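Grasp Selection Under Patterned Backgrounds: Notes on the Kurneck Trials

Posted 29th December

The second phase of the Kurneck trials has concluded, and this entry records the principal result ahead of the written report. 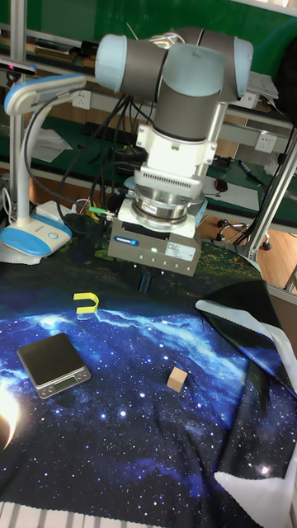

The question under study was whether a grasp-selection policy trained on plain surfaces retains its accuracy when the background becomes visually busy. Our earlier work at Pelwood relied on a uniform grey mat, and reviewers quite reasonably asked how much the policy owed to it.

The training set comprised 3,684 grasp attempts, all recorded on the grey mat. Evaluation consisted of 332 attempts across 40 object arrangements, with printed cloths substituted for the mat. No parameters were adjusted between the two stages. Failures attributable to the background numbered 13, and most involved small objects whose colour was close to that of the print beneath them.

Temitope Oyelaran proposed the modification that I consider most significant: the depth channel is weighted more heavily wherever colour segmentation reports low confidence. The behaviour of the policy on plain surfaces is unchanged by this rule.

Two limitations should be acknowledged. Folded fabric was not modelled as an obstacle, and lighting was not varied systematically. Both matters have been referred to the Tarnlow group, whose programme resumes in July. The comparison with the Barroso baseline will be published separately, once the remaining logs have been catalogued.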